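Travine Open Parts Bin, Gray

Parts and Accessories > Bins and Totes > Metal

The Travine is a wide, open rectangular bin for loose parts. The walls are metal, painted blue-gray on the standard model, and there are no lids, dividers or hinges to get in the way. Most customers set two side by side on one work surface, one for incoming parts and one for parts already sorted.

The open top leaves room to reach straight down, and the walls are smooth enough that small pieces do not hang up on them. The floor is flat. Bins can be lifted out, tipped and wiped down with a damp cloth and mild soap. 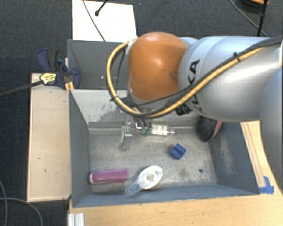

Paint will scuff with daily use, first on the side walls and then on the floor, where parts slide. This does not affect the bin. Touch-up paint is sold separately in the same shade – ask for Gorkdale gray when you order. If you keep bare steel parts in the bin for long periods, use the Fludow liner mat.

Item no. 2146: bin, single
Item no. 2125: bin, set of two
Item no. 598: Fludow liner mat

Bins ship fully assembled. Sets are nested for shipping with cardboard between them, so check both for dents before signing. Orders placed before noon leave the warehouse the same day.

For quantity pricing or a different color, write to Nabila Lamrani in sales. Custom colors take longer and cannot be returned.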